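# "I wanted the recipes to argue with the letters"

The first thing the author of *The Okel Road* wants to talk about is glue. She spent most of March repairing her grandmother's recipe notebooks, and she can tell you which paste lifts cleanly from old paper and which one doesn't. The book itself, a family memoir told through letters and recipes and just out from the small press Renora, gets its turn once the glue has been properly covered.

I read it in two sittings and then started again at the front, so I came to our talk with far too many questions. She asked that I leave her name out of this piece and let the book have the attention. Her family is private, and a few of them are still getting used to being in print.

*The Okel Road* follows three generations of women who left a farming town called Montes and settled, one after another, along the same stretch of county road. There are 37 short chapters. Each one opens with a letter or a recipe, copied as it was written, misspellings and all.

"My grandmother never wrote down how she felt about anything," she told me. "But she'd write 'do not make this for your uncle' at the bottom of a cake recipe, and there's a whole year of family history in that. I wanted the recipes to argue with the letters. The letters are so polite!"

They do argue, and it's wonderful. In chapter 13 a letter home describes a quiet, happy Easter, and the bread recipe facing it has a furious note in the margin about who didn't come. She lets the two sit side by side and goes straight on with the story.

## Two hundred letters and a shoebox

The letters came first. An aunt handed over 200 of them, tied in bundles by year, along with a shoebox of loose scraps that had no dates at all.

"I read everything out loud," she said. "It took me all winter. You hear things that way — my great-aunt repeats herself when she's lying. She'll say the weather was fine, and then a line later the weather was very fine, and you think, all right, what happened?"

I asked how she decided what to keep. She used 116 of the letters in the first draft and cut hard after that. Some of the ones she dropped were her favorites. One was a long account of a mule, which she recited to me nearly whole over the phone, and I have to say I'd have fought for the mule.

Her writing group, which meets under the name Mimex (a misprint on an old flyer that stuck), read the early versions. They were the ones who told her she was hiding.

"They said, 'Where are you in this?' I'd written the entire thing as if I'd found it in a drawer. So I went back and put myself at the table. I put in the afternoons when I was nine and bored and only half listening, and I had to admit that half listening is most of what I've got."

Those afternoons are the best pages in the book for me. She doesn't pretend to remember more than she does. When a conversation is lost she says so, gives us the smell of the onions and the radio in the next room, and moves on.
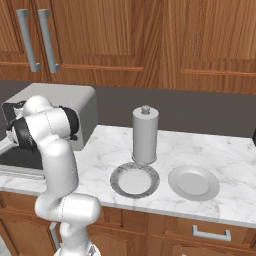

## Cooking her way through the draft

She made every recipe in the book at least once, including the ones she disliked as a child. A few had no amounts. One just said "bake till your aunt gets here."

"She lived two farms over and she walked slowly, so I worked it out at just under an hour," she said, laughing. "It came out fine. I was so proud of that pie, I can't tell you."

The cooking changed the writing, too. Kneading the Easter bread, she noticed how long her hands were busy and how much talking could fit into that time, and she rewrote the chapter so the quarrel lasts exactly as long as the dough takes. I hadn't caught this on my first reading. On the second I did, and I went around telling people about it for days.

## What the family said

She sent finished pages to every living relative who appears in them. Most wrote back with corrections, and she printed several of those at the end of the book without changing the chapters they refer to.

"One cousin says the blue truck was green. Maybe it was! I'm keeping it blue, because blue is what I saw, but she gets her say on the back pages. I think there's room for both trucks."

I asked whether she has advice for people sitting on a shoebox of their own. She thought about it for a while.

"Copy one letter out by hand. Don't type it. You'll slow down to the speed they were going, and you'll start wanting to write back."

She's doing some of that now. The next book, if it becomes one, will be a set of replies to the undated scraps, and she has already started on the first few. She read me one of them, a short answer to a note about borrowed chairs. The mule may get in this time.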